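How to Clean Makeup Brushes at Home

Foundation and concealer brushes need washing once a week. Eye and powder brushes can go two weeks between washes.

What you need
A gentle shampoo or a brush soap such as Pliltus
A shallow bowl
A clean towel

Step 1. Wipe off loose product
Drag each brush back and forth over a dry tissue until little color comes off.

Step 2. Wet the bristles
Hold the brush with the tip down under lukewarm water. Keep water away from the metal collar, where the glue is.

Step 3. Wash
Put a drop of shampoo in your palm and swirl the brush in it for 10 seconds. Rinse and repeat until the water runs clear. Cream products like the Etis stick foundation usually take three rounds.

Step 4. Squeeze and reshape
Press the water out with the towel and pinch the bristles back into shape. Don't twist them.

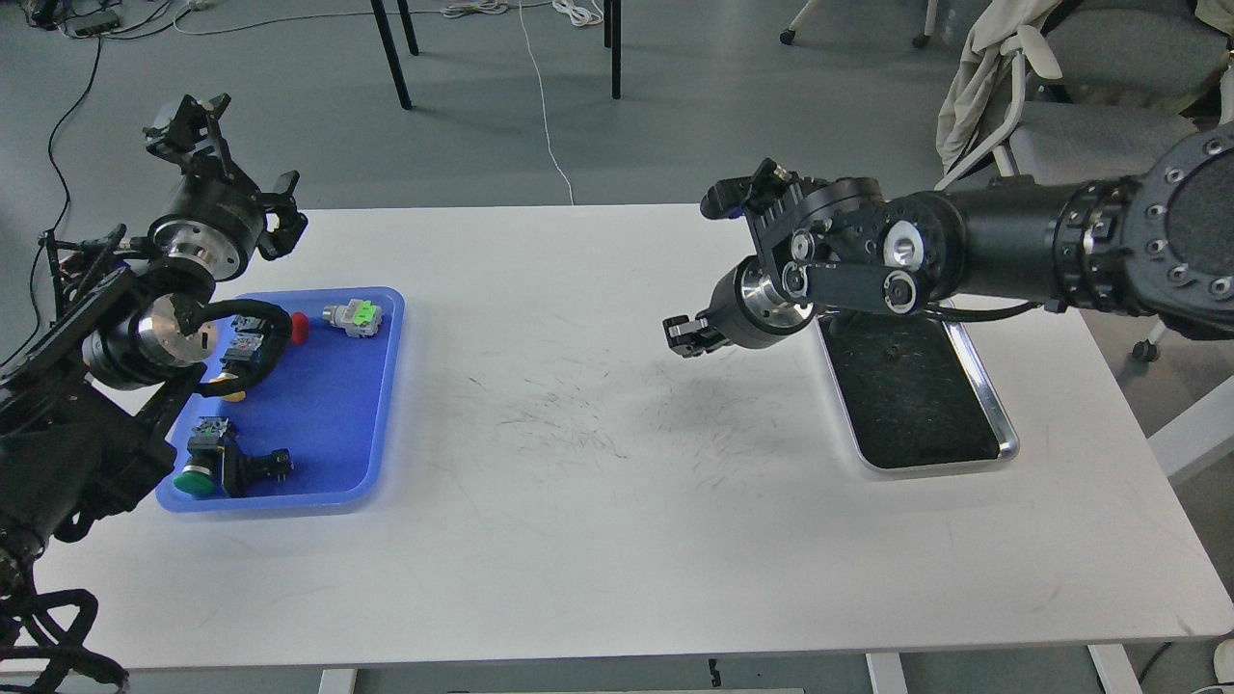
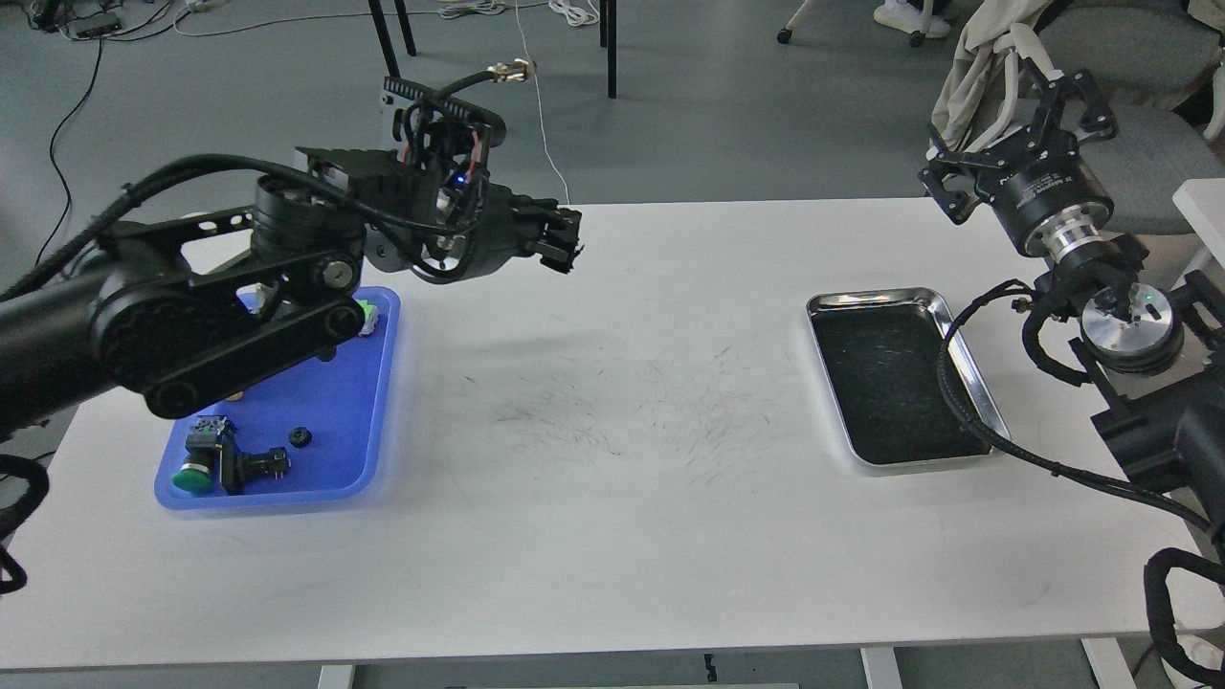
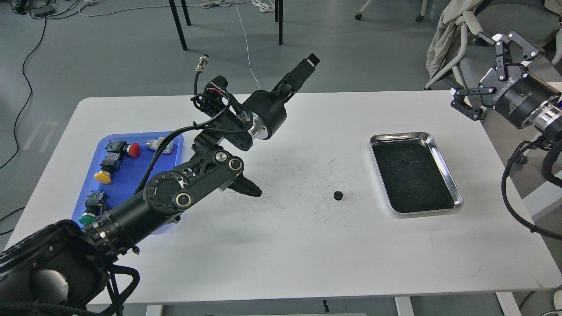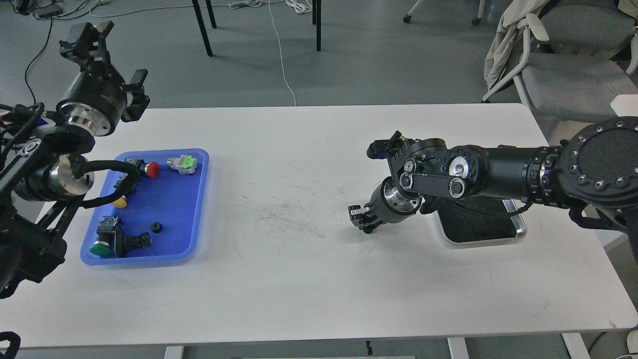

Step 5. Dry
Lay the brushes flat with the heads hanging over the edge of a counter. Small ones dry overnight. A dense kabuki or a large Fan brush can take a full day. Skip the hair dryer on natural bristles.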